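Filed under: Tables & Workrooms > Covers and cloths

The Wysocka table cover, in black

Ref. 1276 | £20

I've sold a lot of tablecloths over the years and most of them were bought for Christmas, used twice and put in a drawer. The Wysocka is the one people come back and buy a second of. It's a plain black cover with a fine weave, no pattern, no border and no shine to speak of, and I think that's exactly why it gets used so much. You throw it over a tired old table and suddenly everything you put on top looks as if you meant it to be there!

I first got it in for a customer who did craft fairs and wanted something dark for her stall. She took two, I kept the sample, and the sample has been on one table or another of mine ever since (it has moved house with me once, wrapped round a lamp). When I set up the Zallumora shop properly it was one of the first things I put on the list.
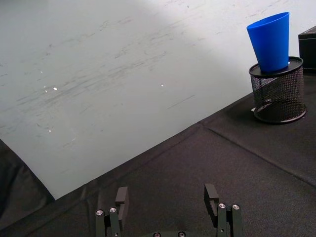

Reading time: 4 minutes

Colour is where a black cloth earns its keep. The glossy blue cup leaning in the mesh pen holder is an ordinary plastic tumbler, the sort you'd have in the cupboard for children or picnics, and it looks so bright against the black. I had a cream cover for years and every pale thing I put on it just vanished. If you sell small items, or photograph them for your own listings, do try a dark cloth before you spend money on a proper backdrop.

Black on black is a bit different, I'll say that now. The pen holder is black wire mesh and you can see the cloth faintly through the holes, so it all goes rather quiet and smart. I like it on a desk. On a market stall you might want something lighter underneath your black things, or a sheet of card, or they'll get overlooked.

How it hangs

It comes down over the side of the table in soft folds, and that's how I like it. If you're after the tight, boxy look you get at conferences you want a fitted cover, and I don't stock those at the moment (I've been asked, I'm looking). The hem is 8 mm, turned and stitched all the way round, and it's neat enough to have facing your customers.

Measure the top first, then decide how much drop you want and add it on twice, once for each side. I know that sounds obvious, but the most common message I get is from someone who has measured the top only and then wonders where the overhang went. If you're stuck, send me the length and width of your table and the height from the floor, and I'll tell you which size to go for. For a table that gets walked past all day I'd stop well short of the floor.

About the creases

It arrives folded, so it arrives with creases. You can see two faint fold lines running across it in the first picture, and a soft one to the left of the middle in the next. For everyday use I leave them! They bother me on a laid dinner table and not at all on a work table. A cool iron on the back will do it, or hang it in the bathroom overnight and smooth it with your hands in the morning. If you roll it round a cardboard tube for storage you won't get sharp fold lines in the first place, but you do need somewhere to keep a long tube.

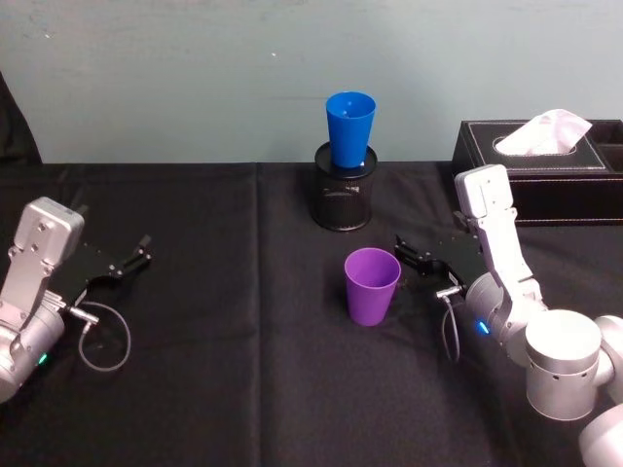

The Wysocka in black, laid right across the tabletop, with a purple cup and a tissue box.

Washing and fluff

Wash it on its own the first time, inside out if you can work out which side is out (I can't always), with a liquid rather than a powder. Powder leaves pale marks on dark cloth and then you're rinsing it all over again. Line dry in the shade.

Black shows bits. There, I've said it. Cat hair, toast crumbs, tissue fluff, the lot. I keep a lint roller in the drawer underneath and go over mine before anyone comes round. If you have a white dog, have a look at the Fluvlow cover in oatmeal and save yourself the bother.

What people have said

Slamet Teoh bought one for his repair bench and wrote: "Small screws show up on it and they don't roll off the way they do on bare wood. I've ordered another for the kitchen, which my wife says is going too far."

A lady in Clellstead asked me whether it would do for a wake, and yes, it does very nicely, and she had three.

Delivery and returns

I pack orders on a Wednesday, so anything that comes in by noon that day goes out that afternoon, and anything later waits for the following week. Orders over £100 go free. If it's the wrong size, send it back unwashed within 20 days and I'll swap it. Please don't cut it down first and then decide. It has happened more than once.

The pen holder, the cups and the tissue box aren't included. I do get asked about the pen holder quite a bit, so if enough of you want one I'll see what I can find.

Tags: black tablecloth, stall cover, desk cover, plain weave, Wysocka

Contact | Delivery | © Zallumora, Clellstead | Back to top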